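Bench Technician, Desktop Computers (part-time, permanent)
Vadell Computer Reuse, Covolitz

Posted in: Jobs and Openings
Hours: 24 a week, mornings or afternoons by agreement
Start: November
Reports to: Ornella Rizzi, workshop lead

Hello, and thank you for stopping to read this. We are looking for a patient, careful person who likes the insides of computers and would enjoy spending most of their working day with a screwdriver in one hand and a tower lying open in front of them. If you have ever opened a machine to replace one thing and found yourself, two hours later, tidying up all the cables as well, please keep reading, we may get along very well!

Who we are

Vadell takes in used desktop computers from offices, libraries and households in and near Covolitz. We open them, clean them, check what works, swap what doesn't, and send them out again to people who need a computer at home and can't easily buy a new one. Machines that are past saving are stripped for parts, and the parts go on our shelves for the next tower that needs them. Over the years we have given out more than 3,000 computers, and last year we took in 253 towers and got 226 of them out the door again in good order. The others are on the parts shelves, and many of them have helped more than one neighbor since.

We are a small place. Ornella runs the workshop and has opened more cases than she would like to admit. Ettore Barbieri handles pickups and deliveries and knows every loading dock in town. Benedetta Sanna does the final setup and meets the families when they come in, and Sabina Amarasinghe keeps the parts room, which means that if you put a memory module back in the wrong drawer she will know by lunchtime. (She is very kind about it.)

What you would be doing

Most of what comes through our door is ordinary office equipment, plain black or gray towers that spent years under somebody's desk. A machine is logged in, wiped according to our data procedure, and then comes to you. You would lay it on its side, take off the panel, and go through it from one end to the other. That means:

Blowing and brushing out dust, and there can be a great deal of dust.

Checking the board for swollen or leaking capacitors, bent socket pins, broken clips and loose headers.

Removing and refitting memory, and testing each module before it goes back.

Taking out the processor, cleaning off the old paste, looking over the socket, and fitting either the same processor or a better one from our stock.

Refitting expansion cards and making sure the brackets at the back sit straight.

Replacing the coin-cell battery on the board. We do this on every machine, no matter how it tests.

Writing up the card that travels with the computer, so that the person after you knows what was done and what was left alone.

There is no daily quota. We plan for a comfortable pace, and we would much prefer a machine done well than a pile of machines done in a hurry. Some towers take forty minutes and some take a whole afternoon and a cup of coffee with Sabina while you talk it over. Both are fine.

You would also spend a little time each week in the parts room, sorting what has been stripped. This is the quieter side of the job. Cards go in one set of drawers, memory in another, screws in the small trays by thread, and heat sinks in the big blue crates that we really should replace one of these days.

What we hope you bring

We would like you to have some hands-on experience with desktop computers. It can come from a job, a class, a repair café or your own kitchen table, and we don't mind which. You should be able to tell us, in your own words, how a processor comes out of its socket and how it goes back in again, and what you look at before you close the lever. You should know to ground yourself before touching a board.

Steady hands and decent close-up eyesight (with glasses is perfectly fine, half of us wear them) will make your days easier. You should be comfortable standing at a bench or sitting on a high stool, and able to lift a tower from a cart. If lifting is hard for you, please tell us, and we will work something out with Ettore.

We would be pleased, though we don't require it, if you had also worked with business machines from the larger makers. They have their own ways of doing things, with odd-shaped power connectors and front panels that come off only when you know where to push. You'll learn them quickly if you haven't met them before.

No degree is needed. Certificates are welcome but we won't ask to see them. What we do ask of everyone is careful writing on the cards, a habit of putting tools back where they came from, and the willingness to say "I'm not sure about this one" out loud.

What we can offer

This is a permanent post with paid vacation and paid sick days, and your hours can fall in the morning or in the afternoon, whichever suits your life better. We only ask that you choose one and more or less stay with it, so that the bench can be shared fairly. Tools, wrist straps and work aprons are provided. You are welcome to bring a favorite screwdriver from home, and most of us have. We close for lunch at noon and eat together at the long table, and there is nearly always soup.

For your first 2 weeks you will work side by side with Ornella, and after that she'll be at the next bench whenever you want a second opinion. We also set aside a little money each year for training, and last spring part of it went to a soldering class at the Jitetti trade school, which everyone still talks about.

When you have found your feet you may take a turn teaching our evening class, Know Your Tower, where people from the neighborhood learn to open and clean their own computers. It's entirely up to you. Nives Tedesco, who leads it now, would be delighted to have company.

The bench and the machines

Desktop work is done on long aluminum benches with a ridged top. Cases go down on their side so that the board faces up and everything can be reached from above. 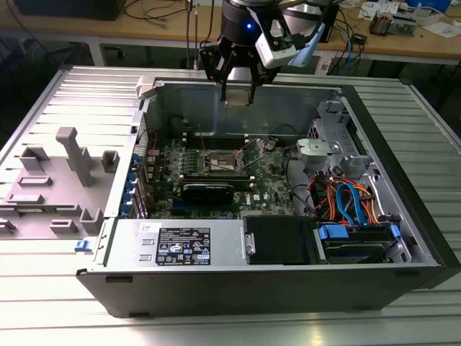
A Dell tower with its side open, and a closer look at a processor socket in its metal frame, on a green board. 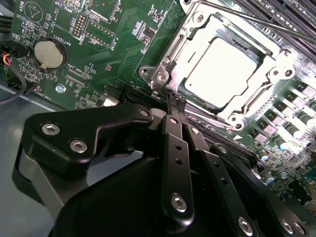
How to apply

Please write to us with a short letter telling us a little about yourself and about a machine you have repaired, or tried to repair. We truly enjoy reading these, and the ones that went wrong are often the most interesting. A page is plenty. Add a list of your past jobs if you have one, but don't spend a whole weekend making it look handsome.

Letters can be left at the front desk at Vadell, next door to the Cocco bakery, or sent through the contact form on our website with "Bench Technician" in the subject line. Address them to Ornella Rizzi. Everyone who writes will get an answer from a real person, even if it takes us a little while.

If your letter looks like a good match, we'll invite you in for a visit of a couple of hours. You'll meet all of us, see the parts room, and take one tower apart and put it back together at your own speed with Ornella nearby. We pay for your time that day, and lunch is included if you come in the morning.

Questions before you apply

Call the workshop in the afternoon, between 2 and 4, and ask for Ornella or Benedetta. If you need something arranged for your visit, such as a lower bench, a brighter lamp or a person to meet you at the bus stop, tell either of them and it will be ready when you get here.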